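Swapping finger pads and re-zeroing the gripper, Akus cell

Quick notes, wrote these in May after doing the job twice in one shift. Ask Bence Tóth if something doesnt match.

You need: hex keys, new pads, lint-free wipes, alcohol, the Nerura tablet. Allow up to 29 minutes. Longer if the old glue fights back.

1. Park the arm. Pose 3 in the saved list, wrist low over the table. Not home – home puts the fingers too high to reach.

2. Stop the program, then hold. Light ring stays on, thats normal. Pause alone isn't enough, the gripper can still close on you.

3. Open fingers all the way. Back the bolts off a half turn at a time, left then right. Keep them in a cup, they roll.

4. Peel pad from the inner face. Plastic scraper only. Wipe with alcohol, let it dry.

5. New pad on, start from the base, push toward the tip. No bubbles. Overhang gets trimmed flush.

6. Bolts back in, snug, then final torque per the Szűcs sheet taped in the drawer.

7. Tablet > Gripper > Zero. Fingers close by themselves so hands OUT. Offset should read under 19. If it throws 811, the bracket is seated crooked, go back to step 6.

8. Wrist camera check. Live view, fingers open. Both pads need to show, same height. One higher than the other – loosen that side and reseat it.

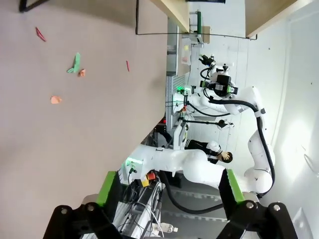 Wrist view, fingers open, green pads on both inner faces.

9. Pick test on small bits of scrap, thin ones first. Paper is the hard one. If it slips, wipe the pads again before you touch the force setting.

Old pads go in the Purnuritz box for Přemysl Ďurica. Write the arm number on teh bag.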